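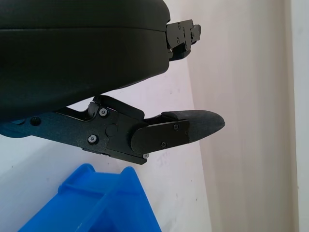
I will defend paper grocery lists until I run out of envelopes to write them on. My sister-in-law got me onto Bideck, the shopping app, back in April, and for 24 days I was a good sport about it. Then it decided I "usually" buy capers. I bought capers once!

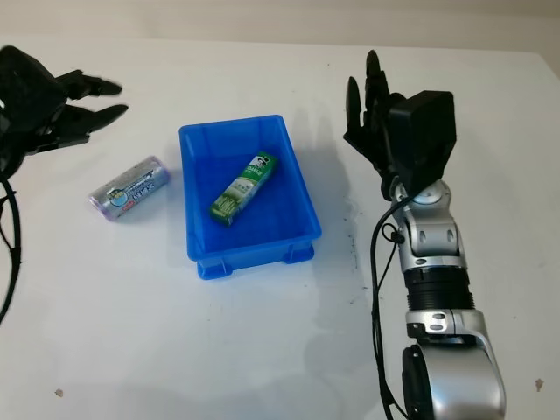

A list on paper just sits there. It doesn't sort itself by aisle (wrong aisle, too, at my Karppinen) or ask me to rate my trip. And I remember more when I've written it by hand, even if I leave the thing on the counter, and I do that a lot. My husband says the app would fix that. Sure, but then I'd have to carry my phone past the bakery, and I need both hands there.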